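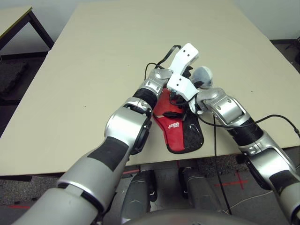

Dalal Obeidat asks why her tablet and her mother's computer can show the same drawing, when she made it only on the tablet. She wants to know if the drawing traveled through the air, and if so, why it did not disappear from the tablet.

What is syncing?

Dalal, your drawing did not leave. The tablet made a copy of it and sent the copy. When two machines keep the same copies of the same files, we say that they are "in sync". The full word is synchronize, but almost everybody says sync.

Think of two notebooks. One is at home and one is at your grandmother's house. Each time you write a line in the first notebook, a friend runs to the other house and writes the same line in the second one. After some time both notebooks are the same. In a computer, the friend is a small program, and it runs very fast.

Who is in the middle?

Most times the two machines do not talk to each other directly. They both talk to a third computer, called a server. It is in a big building, maybe very far from you. The tablet says to the server: I have a new drawing. The server keeps a copy. Later your mother's computer asks: is there something new? The server says yes and gives it the drawing.

This is useful when one machine is asleep. The server waits for it.

How does the program know what is new?

Every file carries a small note with the time of its last change. Suppose your story was changed at 5 in the afternoon on the tablet, but the computer has the story from the morning. Then the program takes the later one.

Many programs do not send all of the file again. If your story has 2166 words and you changed 10 of them, they can send only the part with the change. It goes quicker.

What if two people change the same thing?

This is called a conflict. Samer and Elie write a story together. Samer names the dragon Kolev. At the same moment, with no internet, Elie names it Brutiria. When both machines come back online, the server has two different dragons!

A good program does not choose by itself. It keeps both stories and puts a mark on one of them, for example "Elie's copy". Then Samer and Elie must read them and decide.

Be careful with deleting

Syncing copies your mistakes too. If you delete a photo on the tablet, it can also go away from the computer. So a sync is not the same as a backup – a backup is a copy that stays quiet in its place until you need it. Before you delete something from a shared folder, ask the other people who use it.

Words to remember

Server: a computer that keeps files and gives them to other computers.
Conflict: two different changes in the same file.
Backup: a separate copy, kept in case the first one is lost.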